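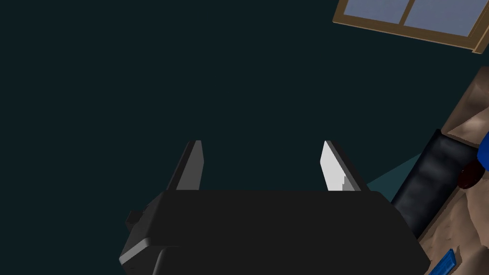

4. Setting up the water softener

The Nirneck softener arrives with a leaflet that promises a "twenty-minute install". Allow a morning. Anyone who has tried to undo a compression joint at the back of a sink cupboard will know why.

4.1 Before you start

Find out how hard your water is. The paper test strips in the box are a poor guide: they go from green to a sort of brown, and two people will read the same strip differently. Your water company will give you a figure for your postcode free of charge. Use that.

Check that the stopcock turns off fully. Run the kitchen cold tap with the stopcock closed. If it still dribbles after a few minutes, get the stopcock seen to first.

CAUTION: Do not connect the softener to the pipe that feeds your drinking tap. Softened water contains added sodium and should not be used to make up baby milk.

4.2 Fitting the hoses

1. Turn off the stopcock and open the lowest cold tap in the house to drain the pipe.

2. Fit the bypass valve with its arrow pointing the same way as the flow. The arrow is moulded in the same colour as the plastic and is easy to miss, so go over it with a marker pen.

3. Push on the inlet hose, then the outlet hose. Hand-tighten, then give each nut a quarter turn with a spanner. More than that splits the washer.

4. Run the drain hose to the waste pipe and leave an air gap. The leaflet shows the hose pushed straight down the pipe. Ignore the drawing.

5. Open the stopcock slowly with the valve set to BYPASS. Dry every joint with kitchen roll and look again after 20 minutes.

NOTE: Trevor Bergeron, who checked this section, prefers tape on the threads. The seal is made by the washer, and we have yet to see tape improve it.

4.3 Salt and settings

6. Fill the salt bin with tablets to the line and no higher. The dearer "crystal pure" tablets are said to make the resin last longer. We could find no evidence of this in the maker's own papers.

7. Set the clock, then enter your hardness figure. The factory setting is 196, which suits very few homes and uses a lot of salt.

8. Turn the valve to SERVICE and start a manual clean. Expect gurgling.

4.4 If something seems wrong

Water still leaves scale: check the valve has not been left on BYPASS. This accounts for most of the complaints we receive.

Display shows E8: the motor has stalled. Unplug the unit, wait a minute and plug it in again. If the code comes back, ring the helpline and ask for the workshop. The first person you speak to will suggest buying more salt.

Section last checked 5th March by Lungile Makhubela.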